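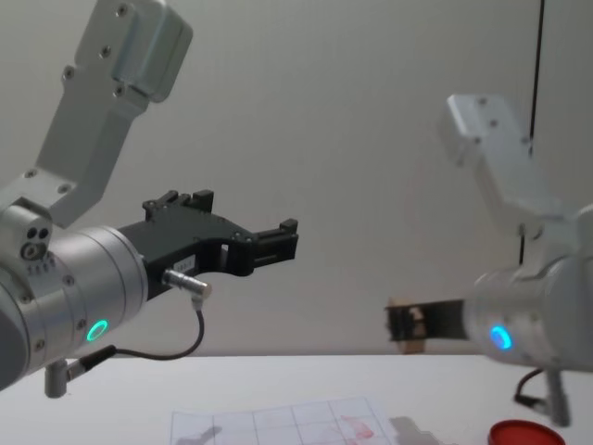 Noelia Esteban wanted to know, before she'd even pulled the repo, why we bother with two arms when one arm and a fixture would give cleaner numbers. Fair question, and it came up again on Monday, so I'm putting my answer right at the top of this README where I can point people to it.

A fixture holds things still, and I want the policy to cope with a partner that doesn't. When one arm is late, the other one has to do something sensible - wait, back off, or meet it halfway. That timing problem is what this release is about. If you only want clean single-arm grasps, the older Campos set will serve you much better!

# Trukent

Trukent is the data and training code for our handover timing experiments. The method is called Grorik (don't ask, the name stuck before I got a vote). In short: each arm gets its own small policy, and the two share a single number that says how far along each one thinks the handover is. No shared images, no shared joint states, just that number going back and forth.

## What's in the box

- 640 two-arm episodes, all done by teleoperation
- 200 of those are "late partner" episodes, where one operator stalls on purpose
- a chest-height camera view for every episode
- joint positions and gripper opening for both arms
- training and replay scripts

The objects are small, light, flat things, with cardboard pieces making up a good part of the set. Most of the work happens over a white tabletop, and the arms are labeled `left` and `right` as the chest camera sees them. Please keep that straight when you load the files. I swapped them once and lost an afternoon to a policy that looked haunted.

## Does it work?

Mostly, yes! On 443 replayed handover starts, the shared-progress version closed the second gripper at a sensible moment far more often than the two-policies-no-talking version. The gap was biggest on the late partner episodes, as I'd hoped. On the ordinary ones the two are close enough that I wouldn't argue with anybody who picked the simpler one.

Where it falls down is when both arms stall together. Each one sees the other's number sitting flat and politely waits forever. Crescencio Villanueva added a timeout (`--nudge`, off by default) that breaks the tie by letting the left arm go first. It's a patch and I'd love a better idea.

## Running it

```
pip install -e .
python train.py --config configs/grorik_base.yaml
python replay.py --split late --nudge
```

Training fits on 2 ordinary GPUs. It'll run on one if you cut the batch size in the config, but then turn the learning rate down too or the progress number drifts off somewhere silly.

## Things to watch out for

- Fast wrist moves come out blurry in the chest view. We kept those frames in.
- Gripper opening is commanded, not measured. The fingers may be a little behind what the file says.
- Wall and table barely change between episodes, so please don't claim anything about new rooms from this data.
- The Trurorska loader still expects the old folder layout. Use `convert_layout.py` first.

Bug reports go in the issue tracker, and please paste the episode name - I can't do much with "the one where it drops it."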